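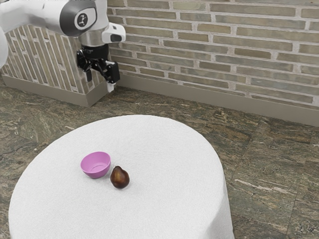
Budget for the gripper before you fall in love with the arm. Arms are sold on how far they reach and how much they lift, and the hand on the end gets a line near the bottom of the quote, where it quietly doubles the bill. Start from the job instead. If all you want is a pear put into a pink bowl, two fingers will do, and the five-fingered marvel in the Welico catalogue can stay in the catalogue. Write down the smallest thing you need lifted and the softest, then shop for those.

Measure the table next. Round ones look lovely and waste their edges. Whatever you buy, keep 4 cm clear beyond the furthest thing it must reach, and take the cloth into account — a drape hides the legs you are about to bolt something near.

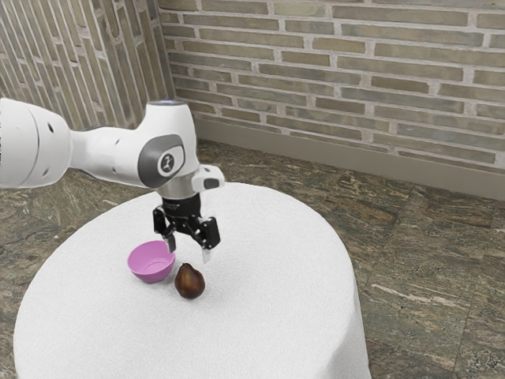
Fingers open over the cloth, bowl and pear side by side.

Spares: buy 2 sets of fingertips with the arm. Bruvcombe charges 49 pounds a set and the postage is a separate insult. Ask for a Thursday delivery, when there is someone in to sign.

Finance: read the end date. The Distmont plan I was offered ran to 2058, by which time I expect the pear to have gone off. Pay up front or buy second-hand, and have the seller run it while you watch.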